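Cell notebook, bench 2
Oct 11, 2019

Picked up where the April entry leaves off. The arm had been pausing at the end of long reaches to the left, and twice it stopped with a joint torque warning and nothing near it. The log has 182 of these warnings since the last service, most of them with the wrist turned well over. I had put it down to the gripper payload being wrong in the settings. I weighed the gripper again with its bracket and the number in the settings is fine, so that was a wasted hour.

Next I went after the cable. Power off, brake check, then jogged the wrist by hand through its full turn with the cable unclipped at the gripper end. Moved freely the whole way. Clipped it back on and repeated. It goes stiff over the last part of the turn and pulls the connector sideways. The old clip sits too close to the plug, and the outer jacket has a flat shiny patch where it has been rubbing on the bracket. No copper showing. Wiggled it with the meter on and the reading held, so the cable stays in service for now. Put a turn of cloth tape over the worn patch and wrote the date on the tape.

Moved the clip one hole back on the bracket and let out more slack. The loop is bigger than I like. It lies on the table on the left side, and with the kitchen set laid out it passes over the colander when the gripper is down low. I want it to clear the tall items before anyone starts a long run.

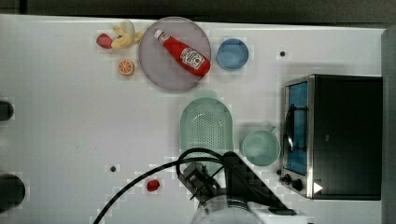 Kwok thinks the slack is going the wrong way. The loop ought to run back along the forearm and drop behind the base, Kwok wrote on the bench sheet, and if it has to cross the table at all then the left side should be kept clear of anything round, or the cable will push it along on every return move. Also asked whether the spring cable holder from Skilmont was ever ordered.

It was ordered and it's in the drawer under the bench, still in the bag. The strap that comes with it is too short for our forearm. Jarkis sell a longer one, part number is on the inside of the drawer lid. I'll add it to the next order. Until it comes I'm leaving the loop as it is.

Other things done while the power was off:

Wrist bolts. Two had backed off slightly. Cleaned, thread lock, torqued to the value on the card, paint marks across heads and flange. If a paint line is broken next time, don't just snug it up, write it here.

Finger pads. Wiped with alcohol. Left pad has a small nick on the inside corner. Grip on the toy cup handle is the one to watch, it's narrow and the nick is right where it lands. Spare pads are in the Wostside box.

Overhead camera. Checked the focus ring was still locked and wiped the cover. Reran the table calibration afterward as I had leaned on the post. Error came out slightly better than before, probably luck.

Keep-out zone. The toaster oven is the tallest thing on the right side and the zone in the settings was still drawn for the old layout. Redrew it with a margin on the door side. The cup can stand near the door, but don't approach it from the oven side, come in from above.

Restarted and ran the slow reach test, 53 moves at quarter speed, mixed left and right. No torque warnings. Then the same list at half speed and got one warning, far left, wrist turned over, same pose as before. So the clip was part of it but the cable is still pulling at that end. Limited the wrist range in the settings for now. Old limits are saved in the file next to the current one, with "preclip" in the name.

To do:
order longer strap
try Kwok's routing when it arrives, repeat the test at half speed
replace left finger pad
put a new payload card on the door, the one there is unreadable
check the tape on the cable before each long run, and stop if it has shifted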